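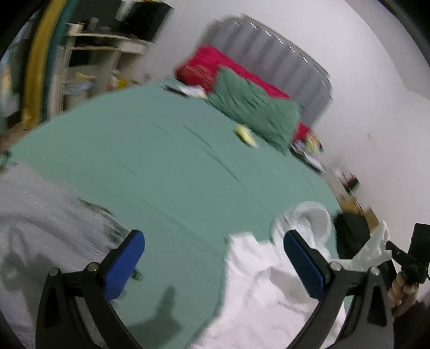
Bed task, hand-held gripper view. White garment on the right, gray fabric lower left. Blurred, kept in the set.

Tuesday, after lunch

Went back over the blur filter with Noémie Leclerc's numbers next to mine. Her claim from the Gerkdale meeting is that dropping the blurriest 10 percent of frames before training buys us a better fold policy. I still don't buy it.

What we have: 706 demos on beds, two training runs, same seed (bad idea, my fault). Filtered run did better on the 40 test folds. She reads that as the filter working. But blur isn't spread evenly. It piles up when the wrist swings between one cloth and the next, so the filter is also cutting the transit part of the demo and changing the mix of phases. Could be we just gave the grasps more weight. Those are two different results and the writeup treats them as one.

Second gripe – the sharpness score. It's computed on the whole image, and a smooth bedsheet scores low even when the camera is still. Plain green sheet, not much texture, low score. I pulled 20 rejects by hand and a good part of them looked perfectly usable to me. The one at the top scores badly too, and in that case the score is right, it really is smeared. But I can still find both fingers, the gap, and the long edge of the white garment. Is that enough for the policy? Don't know. Neither does the score.

Jandier set is worse for this, more plain bedding. Haven't looked at Lavoie.

To run before anyone writes "improves" again:
– random drop, same fraction, matched by phase
– score on a crop between the fingertips only
– three seeds each, minimum
– keep the blurred frames but mask them in the loss

Clarisa is tied up until roughly 6 pm, so the random drop goes in first overnight and the crop one waits. If random drop gives the same gain, the filter section comes out.

Noémie disagrees about the phase mix, says the cut is too small to matter. Asked her for the per-phase counts. Not in the folder yet.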